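Why our robotics club should stick with the laundry

I help out with the after-school robotics club in Kiltcombe, and every February we get the same argument. Do we enter the big arena competition, with the foam balls and the ramps and the shouting, or do we carry on with household jobs? I'm firmly on the side of household jobs, and since I lost my temper slightly at the last meeting (sorry, everyone) I thought I'd set it out properly.

I do like the arena stuff. I went along two years ago and had a lovely day out. But the teams spend months getting very good at one pitch with one set of markings, and then the whole lot goes in a cupboard. Ask them in the summer what they learned and a fair few will tell you about the year they nearly beat the team from Benjelloun.

Our lot are doing washing. The task this year is to get the arm to open the door, take the clothes out and put them in the basket, which sounds like nothing at all until you've watched a teenager try to explain to a computer what a sock is. They named the arm Ruker, for reasons I've been told twice and still don't follow, and the software is called Flustier, which at least describes how we all feel by home time.

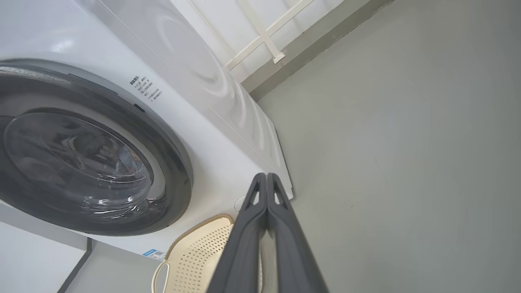

What I love about it is that everyone already knows the job. You don't need a 23-page rule book to tell a twelve-year-old when the washing has been done badly! They all have opinions. One girl who hadn't said a word all term suddenly gave us a full lecture on how you have to hook your hand right round the back of the drum for the last bits, and she was right, and now that's in the code.

And the awkward parts are real ones. Dark door glass is a pain, shiny white panels are a pain, and a basket never sits in quite the same spot from one go to the next. Mounir Mansour, who runs the coding side, wanted to tape marks on the floor for it. I said no and we had a bit of a row. My feeling is that if it only works with tape down then we've built our own little arena and might as well get the foam balls in.

Money comes into it too. The arena kit would set us back £1000 before anyone has so much as turned a screw, and an old washing machine costs 80 quid if you're patient and somebody's got a van.

The other side do have a point about trophies. Children like winning things, parents like photos of children winning things, and it's hard to get a cheer going for a pillowcase. I'd happily do an open evening with a silly prize or two. What I wouldn't do is drop the project halfway through, with the gripper code finally getting somewhere, to start from scratch on somebody else's game.

So that's how I'll be voting, and if you've got a kid in the club, please come along and argue with me. Bring towels if you have any spare. The thick ones are murder to pick up and we need the practice.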